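Omolara Bako
Sunday

OK, progress thread from the Drudby robotics club, for the three people who keep asking me how the cabinet project is going 🧵

So our task this term is panel operation. The robot gets a switching order, finds the right control on the door, works it, and moves on. Sounds easy. It is a door full of buttons that all look alike.

12 replies · 41 likes

Tamunoemi wrote the part that finds the controls. Her first version was in love with anything that glowed, so it kept picking lamps and trying to press them. She fed it 500 more labeled pictures and now it mostly leaves the lamps alone – mostly.

Push buttons are fine now. Rotary switches are my job and they're driving me nuts. You have to line up with the handle before you turn it, and if the wrist is off by a little, the fingers just slide off. My best run so far is 13 turns in a row, and then Sérgio walked in and I lost it on the next one. I blame Sérgio.

3 replies · 28 likes

House rule from Iida, who coaches us: a person stands by with their own stop button in hand for every single run. No exceptions, not even for "just a quick one." Yes, that was aimed at me.

Next up is doing 2 orders back to back without going home in between. Somto thinks we'll have it by March. I think Somto hasn't seen my wrist code lately.

If anyone has a good trick for keeping a grip on those little T handles, please please tell me. We tried rubber tips and they helped some, but they wear out so fast!

9 replies · 36 likes

Anyway, back to it. Door of doom:

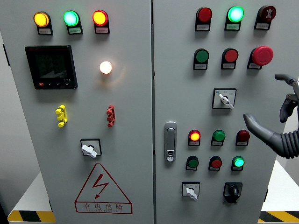

Gripper over by the e-stop and the white-handled switch.

57 likes · 6 shares

Back to top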